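Visit Notes: The Kitchen Cell at Drornstead

Drornstead opens its test hall to outside maintenance people twice a year, and the February visit was given over to one cell only. I had asked to see how a small arm is kept running in a domestic setting, where there is no guarding, no floor anchor and no compressed air. The group went in at 9 a.m. and stayed with the cell until early afternoon. What follows is taken from my notes, in the order things were shown.

The cell is called Bendedar. It is a single black arm with a black gripper, working over a kitchen counter among ordinary appliances. The counter is fitted out as a kitchen would be, with a toaster, a toaster oven and a French press among other things, and the layout is altered between task sets. The staff do not clear the counter for maintenance unless the job calls for it. Their view is that an arm that can only be serviced on a bare bench will not be serviced often enough.

Mounting was covered first. The arm rises from a low wooden box with two drawers, placed toward the back of the counter. The base screws are checked with a torque driver at the start of every week and marked with a paint line across head and plate. A broken line means the screw has moved. In that case the screw is taken out, cleaned and refitted with fresh thread compound. Tightening over the old compound is not allowed, as it gives a false reading on the driver.

The box itself was a point of discussion. Wood moves with humidity, and a visitor asked how the base is kept level. The answer was a machinist's level on the base plate and brass shims under the box, with readings written on a card kept in the service log. The shims had been changed once since the cell was set up, at the end of the heating season.
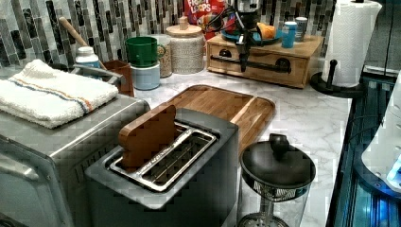 Cable routing came next. The cables on this arm are outside the links for part of their length, and they are the item most often replaced. The log gave 963 hours on the present set. The previous set was pulled at 700 hours after an intermittent encoder fault on the wrist. The technician showed how the fault was found: power on, brakes held, and each cable flexed by hand near its connector while a second person watched the error counter. The count climbed when the wrist cable was bent toward the base. Outwardly the jacket was sound.

Two changes were made after that repair. The tie nearest the top of the arm was replaced with a hook-and-loop strap, left loose enough to slide, and the service loop was lengthened so that the cable no longer goes tight at full reach. The longer loop brought its own problem in that it can catch on tall items on the counter. A keep-out height was added to the motion planner to deal with this, at the cost of some working area near the back wall.

Gripper care is simple but frequent. Crumbs and sugar are the main contaminants. The fingers are wiped with a damp lint-free cloth after each task set, then dried, and the pads are inspected under a hand lamp for cuts and glazing. Pads are changed as a pair. Grip force is checked against a small load cell, and the limit for a worn pad is a drop of 11 percent from the figure recorded when new. Solvent cleaners were tried early on and given up when the pads hardened.

Calibration uses a program written in-house under the name Chávez. The arm touches a set of fixed points and the residuals are plotted against the last run. It is repeated after any screw, cable or gripper work, and after every 200 task cycles in any case. I asked what happens if someone bumps the box. The run is simply done again, and the cycle counter reset.

Heat was mentioned only briefly. The arm is parked away from the toaster and the toaster oven whenever either is switched on without a task under way. The controller logs joint temperatures, but there is no sensor on the cables, and I would have liked to see one on the wrist run.

Spares are held on site: one gripper, two cable sets, pads, a wrist motor and a fuse kit. Cable sets are made up by Drirkamau to the longer length and tested on arrival with the same flex check used for fault finding. A cable swap with calibration is planned at one half shift. The wrist motor has not yet been changed on this cell, so there was no time to quote for it.

Before leaving I copied the weekly check sheet, which fits on one page: base screws, level, strap position, cable jackets, pads, grip force, emergency stop, calibration residuals. The emergency stop is tested with the arm moving at reduced speed and again at rest. Both results are entered on separate lines, with initials.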